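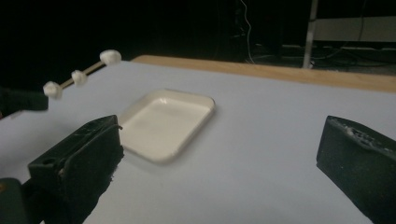
What should residents do with trays, dishes, and other small serving pieces after a shared meal in the Flistby dining room?
Return each piece to the serving table, scrape off any food, and leave it flat and unstacked. Dining room staff will sort, wash, and put away everything that belongs to the house. Items brought from an apartment should be carried home the same evening.

Tableware and Shared Dining: Changes for June

The Prastdale Residences Dining Office has completed its yearly review of the tableware kept for common use in the Flistby and Onum dining rooms. The review covered serving trays, platters, bowls, pitchers, and small utensils. The shared collection now stands at 604 pieces, of which 214 are trays and platters. Replacements have been ordered for pieces found to be chipped, cracked, or badly stained, and these will be placed in service as they arrive.

Shallow trays remain the item most often requested for resident gatherings. They are suited to dry foods, cut fruit, sweets, and anything served on a stick or skewer. They should not be used for soups, sauces, or dishes with a great deal of liquid. Deep bowls are available on request for that purpose.

Borrowing for Private Gatherings

Residents may borrow shared tableware for use in their own apartments or in the garden room. Requests should be made at the Flistby front desk before noon on the day before the gathering. The form asks for the number of guests, the type of food to be served, and the hour at which the pieces will be returned. A single household may borrow up to 4 trays at one time. Larger requests will be considered when no house event is planned for the same evening.

Borrowed pieces should be returned rinsed. Full washing is not required, as all returned items go through the kitchen dishwasher before they are put back on the shelves. Please do not place shared trays in an oven or microwave. Several of the older ones are not marked as heat safe, and the office cannot confirm how they would perform.

Residents are asked to report breakage at the time of return. There is no charge for a first broken piece. Broken items should be wrapped in newspaper and handed to the desk, and should not be put in the hallway trash bins.

Skewers, Picks, and Toasting Sticks

Wooden skewers and picks will continue to be supplied for fruit and marshmallow evenings in the courtyard. Used sticks must be placed in the metal pail beside the door. In past months a number of them were found in the dish return, where they become caught in the spray arms of the dishwasher. Repairs closed the Onum kitchen for most of an afternoon in the spring.

When children are present, an adult from the household should hand out the sticks and collect them again. Food that has been threaded on a stick should be set down on a tray when it is not being eaten. It should not be left directly on the tabletop.

Care of Light-Colored Tabletops

The light-colored tables in the Flistby dining room mark easily. Berry juice, coffee, and turmeric are the most common causes of lasting stains. Spills should be wiped with a damp cloth as soon as they are noticed. Cloths are kept in the top drawer of the sideboard, and a mild soap is kept beside the sink. Scouring powder and rough pads should not be used on these tables.

Courtyard Evening

The first courtyard evening of the season will be held in June and will begin at 6:30 p.m. Seating is available for 112 residents and guests. The sign-up sheet is posted outside the Dining Office, and the date will be added to it once the courtyard paving work is finished. Households that plan to bring a dish should note any nuts, milk, or eggs on the card provided.

Questions about borrowing or returns may be left in the Dining Office mailbox at Flistby or at the Onum reception window.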